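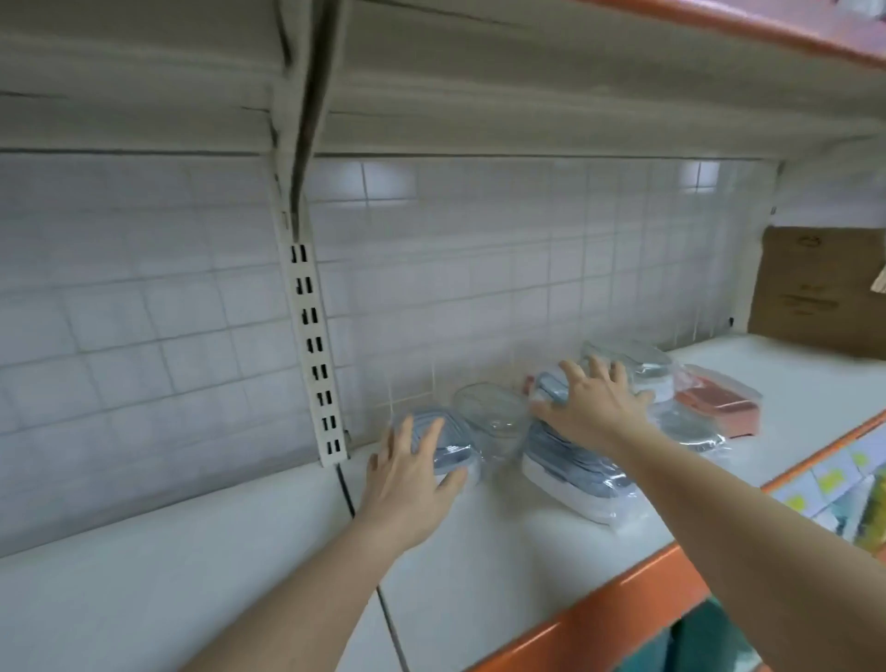 *Tiled bay, white shelf with orange edge. Bagged containers, placing by hand.*

11/4/24, Prarnamholm store room. Written by Eun-seong Ji. Jong-dae was at the controller, Chang-ho at the shelf.

**What happened**

The Rønning arm was doing the normal placing test with the bagged food containers. On the second placing after the restart it went too deep and pressed the container against the tiled wall. It should stop when the force reaches 100 N. It did not stop. It continued to push until the drive of the arm gave its own fault and the brakes closed. The highest force in the log is 196 N.

Chang-ho had his hand at the next upright when it happened. He was not touched and is not hurt. But he was inside the line, and the arm was in automatic mode, so I write it as a near miss and not only as a machine fault. I was the one who said "okay, go". I had looked at the screen and not at the shelf. This part is my mistake and I want it to stand in the notebook.

One container lid cracked inside the bag. The tiles have no damage that we could find with a finger and a lamp.

**What we found**

Jong-dae compared the parameter file in the controller with the one from last week. The force limit in the controller was 320 and not 100. The value 320 comes from the crate program, where the arm lifts full crates and needs more. Both programs use the same name for the limit. When the controller restarts, it loads the file which was saved last, and the last one saved was from the crates. No warning is shown. The name of the file stands in small letters in the corner of the screen and I did not read it.

So the first cause is clear to us. The second question is why the arm went too deep at all, because with a correct depth the limit would not be needed. We have two ideas:

1. The depth camera reads the plastic bag badly. The film is shiny and has folds, and the lamps make bright spots on the tiles. In the log the wall is 2 cm further away than it was in the calibration.
2. The Grorden gripper held the bag and not the container, and the container hung lower and more in front than the program believes.

I think idea 1 is stronger. Jong-dae thinks it is both. From the log we can't decide, because the gripper camera was not recording. Panagiotis had asked for this recording already before and we had postponed it.

**Hand work after the fault**

We left the arm locked with power off and went on with hand placing only, to see how the bagged containers behave on this shelf. Chang-ho did it slowly and I wrote notes.

- When the containers are stacked, the bag of the upper one slides on the bag of the lower one. One hand must hold while the other one lets go. The arm has only one gripper and can't do this.
- The lid gives a little under the fingers. The bag moves before the container moves, so the first touch says nothing about where the container is.
- The loose folds at the side catch on the neighbor. If you push straight back, the neighbor goes with it.

Then we tried to make a row at the wall, flat and overlapping, the way the store of Bok-nam Noh wants it. 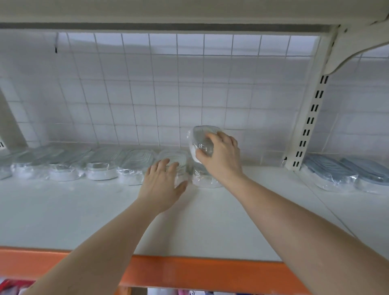 The overlapping is easy for the hand and I believe it is difficult for the arm. A person takes the container from above, stands it on the edge, and lets it down against the one beside it. With the other hand he feels if the row is moving. The program of the arm has only the flat approach from the front, and this is the same movement which ended at the wall. If we give it the tilting movement, the force will come from above and the wall is less in danger, but then the upper shelf is near to the elbow of the arm. This must be measured before anybody programs it.

**Decided**

- Arm stays locked. Key is with Jong-dae. No test in automatic mode until Panagiotis has signed the new limit.
- The limits get different names, one for crates and one for shelf. Jong-dae changes it.
- After every restart, one person reads the limit aloud from the screen and a second person checks it on the paper. Both write initials.
- No "go" while a person is inside the line. The person outside must see both hands of the others.
- Gripper camera records always, also in short tests.
- I write to Tinatthorpe and ask if the controller can refuse a file from another program.

**Open**

Does the force sensor have an offset now, after 196 N? Zero check was not done, we had no time. Nobody should trust the values before it is done.

Also I need more of the bags, same film. Chang-ho knows the drawer.

*Added later:* Panagiotis read this and asks why the wall value in the log was not compared with calibration automatically. I have no good answer. The check exists in the crate program. We did not copy it.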